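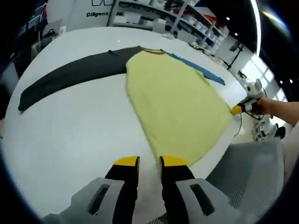

Kaltdale Flat Measurements (KFM), version 2

Flat measurements, fiber content and size labels for 3102 secondhand knit tops, recorded in Kaltdale and Ploltholm. Released 27 April 2018. Replaces version 1, which should no longer be used for anything involving sleeve length (see Changes).

Contents

tops.csv: one row per garment, 40 columns
labels.csv: one row per label transcription, joined on item_id
columns.txt: column names, units, allowed values
CHANGES.txt

Both CSV files are UTF-8, comma separated, with a header row. Decimal point is a period. Missing values are empty fields. Zero is never used for missing.

Scope

Knit tops only: T-shirts, long-sleeved jerseys, raglans, henleys, polos. Woven shirts were measured in the same period but are not included, as the yoke and placket change where the shoulder point falls. Adult sizes and children's sizes are both present and are separated by the column age_group. Items with stains or small holes were kept. Items that had been altered (taken in, shortened, cuffs removed) were dropped if the alteration was noticed at intake. Some probably got through.

Measuring procedure

The garment is placed face up and smoothed outward from the center with flat hands. It is not pulled. Ribbed hems are left to relax before the tape goes down. All values are in centimeters to the nearest 0.5.

chest_flat: armpit seam to armpit seam, straight across
body_length: highest point of the shoulder at the neck seam, down to the hem, parallel to the center front
hem_width: edge to edge at the hem, unstretched
neck_width: inner edge to inner edge of the collar, at the shoulder line
neck_drop: shoulder line to the inner edge of the front collar
cuff_width: edge to edge, unstretched
sleeve_length: see below

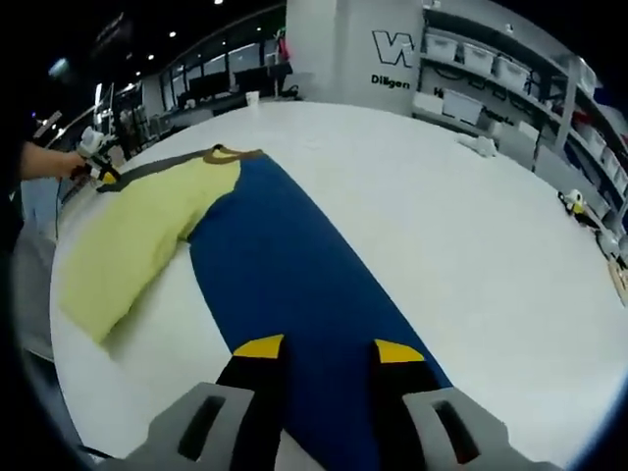 Sleeve length is the column most likely to be misread. For set-in sleeves it runs from the shoulder seam to the cuff edge. For raglan sleeves there is no shoulder seam to start from, so the tape starts at the collar seam and follows the upper fold of the sleeve. The two are not comparable. Filter on sleeve_type before computing any mean, or use cb_sleeve, which is measured from the center back neck to the cuff edge on every item and is consistent across types.

If the left and right sleeves differed by more than one centimeter, both were recorded (sleeve_length_l, sleeve_length_r) and sleeve_length holds the larger. Left and right are the wearer's.

Color coding

Color is coded by panel, using the Prirnus short list. The fields are color_body, color_sleeve_l, color_sleeve_r and color_collar. Version 1 had a single color field, which was useless for color-blocked items. Heathered fabric takes the code of the dominant yarn plus the suffix H. Stripes take the wider stripe first. Prints are not described beyond has_print (0 or 1).

Codes were assigned by eye under ceiling lights. Navy and black are confused often enough that we recommend merging them. Olive, brown and dark yellow collars are also unreliable.
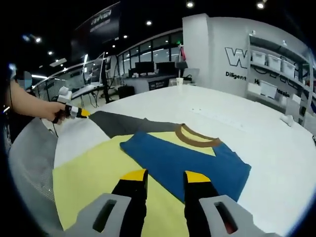

Fiber content

Taken from the sewn-in label, not tested. 2375 items have a readable fiber label. For the rest, fiber_main is empty and label_state says why: absent, cut, faded, or foreign script not transcribed. Percentages are copied as printed, including those that do not add up to 100. Do not normalize them without checking label_state, as "partial" means the lower lines could not be read.

Fiber names are mapped to common English terms in fiber_main. The original wording is in labels.csv under text_raw. "Spandex", "elastane" and "Lycra" all map to spandex. "Rayon" and "viscose" both map to rayon. Modal is kept separate.

Size labels

size_raw is the label as printed. size_group is our mapping to XS through XXL for adults, or an age range for children. Numeric sizes were mapped with the table in columns.txt. Where a label gave several regional sizes, the US size was used if there was one, otherwise the first listed. The mapping was drawn up by Kļaviņa, who supplied the sorting bins, and has not been validated against any published standard.

Known problems

Ploltholm records from January have body_length measured from the center back neck instead of the shoulder point. They carry flag_len = 1. No correction has been applied. Subtracting a constant does not work because neck_drop varies too much.

Repeat measurements exist for a small subset (repeat = 1). Agreement is good for chest_flat and body_length, poor for hem_width on ribbed hems. Treat hem_width differences under two centimeters as noise.

Duplicate item_id values in labels.csv are intentional. A garment may have more than one label.

Shrinkage cannot be estimated from these data. There is no record of how often any item was laundered before intake, and no item was measured twice with a wash in between.

The sample reflects what was donated at two sites. It is heavy on cotton jersey and light on sportswear. It should not be used to describe what people in either town wear or buy.
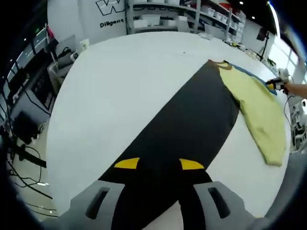 Black cloth and a pale yellow-green long-sleeved top with blue trim, on the round white table.

Changes from version 1

Added cb_sleeve and the four panel color fields.
Removed the single color field.
Split labels into a separate file.
Raglan sleeves remeasured from the collar seam. Version 1 used an estimated shoulder point.
Fixed swapped left and right sleeves in one Kaltdale batch.
Removed rows for tank tops, which had been entered with sleeve_length = 0.

License and citation

Free to use and redistribute with attribution. Cite as: Kaltdale Flat Measurements, version 2, 2018. If you drop flagged rows, please state which flags.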